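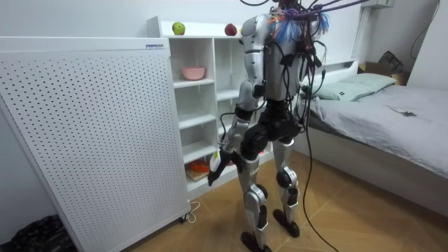 In defense of the small bedroom

My aunt had a guest room so large that visitors used to come down to breakfast looking lost. It had two armchairs, a writing desk, and a stretch of carpet on the far side of the bed where, as far as I know, no one ever had a reason to walk. I slept there every September as a girl and I never once slept well. Then one year there was a leak, and I was put in the box room at the end of the hall, with the sewing machine and the winter coats, and I slept like a stone. I've been on the side of small bedrooms ever since, and I have bored a good many people on the subject, so I may as well write it down and bore the rest of you.

I bring it up now because my husband and I have been looking at houses, and everyone who shows us one apologizes for the bedrooms. "This one's a little tight," they say, hurrying us past a perfectly lovely room with a window over the garden, on the way to some great barn of a thing they call a suite. The last suite we saw was bigger than the first apartment I rented. I stood in it and thought about heating it. I thought about vacuuming it, too, and about how far it would be to the bathroom at three in the morning on a cold floor.

What do we do in a bedroom, after all? We sleep, we read a bit, we hunt for the other sock. If we're unlucky we lie there with the flu. None of that needs a lot of floor. I would so much rather have those extra feet in the kitchen, where people bump into each other and somebody always wants to be at the counter just where you're chopping onions (it's usually me wanting to be there, I admit).

My friend Euan Semple disagrees with every word of this, and he has been kind enough to tell me so over several long suppers. He says a small bedroom is fine until you have to live in it, and that I've forgotten what it is to be fifteen with two brothers and nowhere to put anything. He's right that I never shared a room, and I've tried to take that seriously. Two beds in a tight space is a different matter, and I wouldn't wish it on anyone who snores. But when he goes on to say that a grown person needs "room to think," I have to put my fork down. I've done my best thinking in bed with the wall close enough to touch!

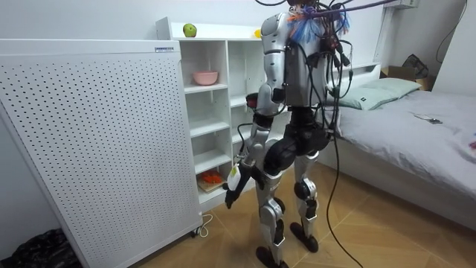
Floor is the thing, if you ask me, far more than square footage. People get a small bedroom and panic, and they fill it with clever furniture, the bed with drawers and the shelf over the bed and the little folding table they saw in a catalog, until there's no boards left to put a bare foot on. Leave a patch in the middle, please. Leave enough wooden floor for someone to stand upright on it, even with a heap of black cables trailing down behind the legs, and a small room will feel like a room and not like a closet you happen to sleep in. I gave away a dresser to get my patch back and I haven't missed it, though I did have to get strict with myself about sweaters.

I'd say the same about lamps. One good one by the bed is plenty. My neighbor Fraser MacRitchie spent $378 on lighting for a bedroom you could cross in four steps, and he now reads on the couch.

There's a comfort in it, too, that I find hard to explain to the suite people. A small room warms up quickly. You can hear the rain on the window from the bed, and you can reach the window to shut it without quite waking up. If you drop your book, it's still within arm's reach in the morning. When I was sick last winter I had the water glass, the radio, the dog, and the door all close by, and I felt looked after even in the hours when the house was empty.

We did make an offer on a place in the end. The agent apologized for the back bedroom twice, once on the stairs and once with her hand on the doorknob. I've already picked the wall for the bed.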